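The sagging wrist: a small gallery from Todavlow

When we put a note on the news page in January saying the little sorting arm was off duty, I had rather more messages than I was expecting, some of them very sympathetic (thank you!) and several asking what had gone wrong and whether anybody had been hurt. Nobody was hurt, I'm glad to say. I promised I would put up some pictures with the story written round them, and I'm sorry it has taken me so long to sit down and do it.

The short version is that the wrist had started to sag. You would send the arm to a spot over the tray, it would get there quite happily, and then over the next little while the gripper would sink, ever so slowly, until the piece was resting on something it shouldn't. After that the servo strained against it, got hot, and cut out altogether, and once a servo cuts out the arm has nothing to hold itself up with and simply drops.
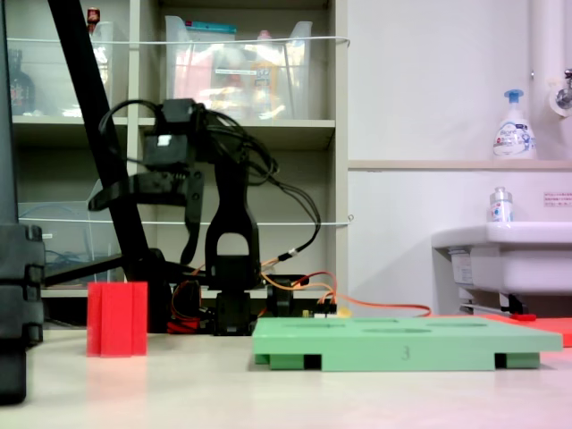 The first time it happened I blamed myself, as I had been fiddling with the home position the evening before and assumed I'd typed something silly. So I put the old numbers back, ran it again and went to make tea. It managed four pieces before it dropped, and I came back to a very sorry-looking arm and an error message I had never seen before.

Bastian Bauerfeind was kind enough to go through the logs with me, which was a long job, as there were 2,622 moves in them by then and I am not the tidiest of record keepers. He spotted that the faults came in clumps, and nearly all of them during the part of the routine we call Drirkmont, where the arm has to reach well out to one side and stay there.

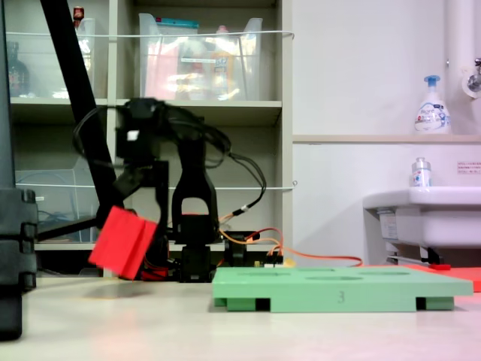
Weight was my next theory, and I was very fond of it for a couple of days. A servo has a far harder time when the arm is stretched out than when it is tucked in, and I had got it into my head that the pieces were simply too much for it. We tried all sorts, and the red block became the regular test piece, lifted just clear of the table and held with the upper part of the arm bent well forward, while one of us kept a hand near the switch. It did make the sag come on sooner, but then the wrist sagged with an empty gripper too, and that was the end of my lovely theory.

Bastian's idea was the cables. Every time the wrist turned it was tugging on its own wiring, and one plug had worked itself a tiny bit loose, so the servo kept losing its signal for a moment and coming back a shade lower. We pushed the plug home, gave the wires more slack, and ran the whole of Drirkmont again, twice. 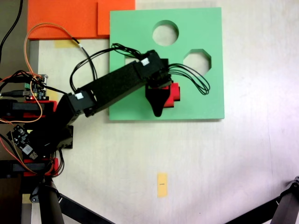
I do want to say a word about safety, as it would be easy to shrug at an arm of this size. It can still give your fingers a nasty nip, and an arm that drops without warning is worse than one that moves when you expect it to. We now have 2 rules written inside the lid of the Ralico toolbox: power off before anyone reaches under the wrist, and no running it while the room is empty. The second one is aimed squarely at me and my tea.

We have also set the temperature limit lower, so that it stops and complains a good deal earlier than it used to. It is a bit of a nag now, to tell the truth, but I would sooner have that.

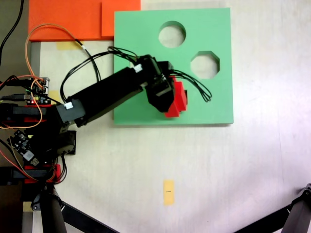 As for whether it is properly mended, I'm hopeful and a little cautious. The sag has not come back in the short routines, but we haven't yet asked it to do a full afternoon, and the servo that overheated so many times can't have enjoyed it. There is a spare on order from Buschmann, and if the old one starts to grumble again we'll swap it over and I'll add a few more pictures at the bottom of this page.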